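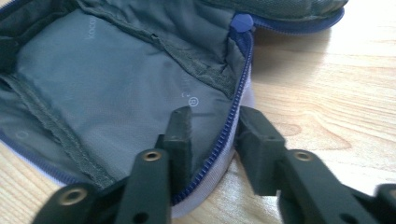 Lista de verificação: bolsas e estojos com fecho de correr
Depósito de material de viagem, Bivcombe
Revisão de dezembro, com comentários de quem verificou

Aplica-se a todas as bolsas moles que saem emprestadas com os conjuntos de viagem. A verificação faz-se em cima da mesa, com a bolsa vazia e aberta. Verificar ao colo, no autocarro ou "de memória" não conta, por muito boa que seja a memória.

Verificação: Eldana Teshome
Segunda leitura: Aleksandra Wróbel
Bolsa n.º 196

1. Fecho de correr

1.1 Dentes seguidos em toda a curva, sem falhas nem dentes tortos.
Conforme. Fecho azul, em espiral. Segui-o com a unha de uma ponta à outra, duas vezes, porque na primeira me interromperam para perguntar onde estava o agrafador.

1.2 O cursor corre nos dois sentidos sem prender.
Conforme com reserva. Prende ligeiramente ao entrar na curva. Passei grafite de lápis, repeti oito vezes e melhorou. Quem preferir vela, use vela; quem preferir azeite, por favor mude de secção.

1.3 O tecido não entra no fecho.
Atenção. A tira clara do bordo exterior corre mesmo ao lado dos dentes e, se a pessoa fechar com pressa, vai lá parar. Toda a gente fecha com pressa. Anotado na etiqueta: "fechar devagar". Veremos quem lê.

1.4 Puxador inteiro e bem preso.
Conforme. Puxei com força moderada, como manda o procedimento, que não define moderada.

2. Forro

2.1 Sem rasgões, furos ou zonas gastas.
Conforme. Forro liso, verde-acinzentado, com um certo brilho, demasiado distinto para transportar carregadores.

2.2 Sem manchas nem restos do utilizador anterior.
Conforme depois de sacudir. Saíram migalhas e um talão de estacionamento. O talão foi para a caixa dos perdidos, onde fará companhia aos outros.

2.3 Impressão do forro legível.
Não aplicável, digo eu. As letras são cinzento-claro sobre cinzento-esverdeado e quase não se notam. O símbolo de marca registada lê-se melhor do que a marca, facto que deve ter custado uma reunião a alguém. O impresso da Varma pede "transcrição da marca"; deixei em branco.

Nota de A. Wróbel: em branco não pode ficar. Escrevi "ilegível".

Nota de E. Teshome: ilegível também é uma maneira de ficar em branco, mas com mais tinta.

3. Costuras e bolso interior

3.1 Debrum das costuras preso em todo o comprimento.
Conforme. Está um pouco felpudo ao toque do lado esquerdo. Não é defeito enquanto não se puxar o pelo. Não puxar o pelo.

3.2 Aba interior cosida, sem pontos soltos.
Conforme. Dobra-se sobre si própria e fica assim. Alisei-a, voltou a dobrar-se, aceitei.

3.3 Bolso interior vazio, verificado com a mão e não só com os olhos.
Conforme. Este ponto existe desde que uma bolsa seguiu para Tistatov com uma lâmina de barbear solta lá dentro. Luvas, portanto. As luvas estão na gaveta de baixo, atrás das pilhas que ninguém sabe se têm carga.

4. Conteúdo permitido

4.1 Nada cortante sem tampa.
4.2 Nada líquido sem saco próprio. O forro ser bonito não o torna impermeável.
4.3 Baterias externas: só com os contactos protegidos, uma por bolsa.
4.4 Medicamentos: não seguem connosco em caso algum. Quem os trouxer leva-os no bolso do casaco.
4.5 Comida: ver 2.2.

Comentário ao ponto 4: até agora devolveram-nos sete bolsas com caneta sem tampa. Continua a não haver ponto 4.6 sobre canetas. Proponho que haja.

Nota de A. Wróbel: aprovado. 4.6 Canetas só com tampa, e a tampa na caneta.

5. Identificação e arrumação

5.1 Etiqueta com número, presa ao puxador e não ao debrum.
Conforme, depois de corrigido. Estava presa ao debrum.

5.2 Guardar fechada até meio, sem peso em cima.
Conforme. A caixa Hatus que estava em cima passou para a prateleira de baixo. Pesa mais do que parece e tem o hábito de subir sozinha.

5.3 Registo atualizado na folha geral.
Feito, linha 1.805. A folha geral precisa ela própria de uma verificação, mas não sou eu que me ofereço.

Resultado: apta para empréstimo, com reserva nos pontos 1.2 e 1.3.

Próxima verificação: na devolução, ou antes, se o cursor voltar a prender. Se o fecho encravar durante a viagem, parar, recuar o cursor e libertar o tecido com os dedos. Não usar os dentes (os do utilizador). O pedido de reparação faz-se no impresso azul, que acabou; enquanto não chegam mais, serve o amarelo com a palavra "azul" escrita no canto.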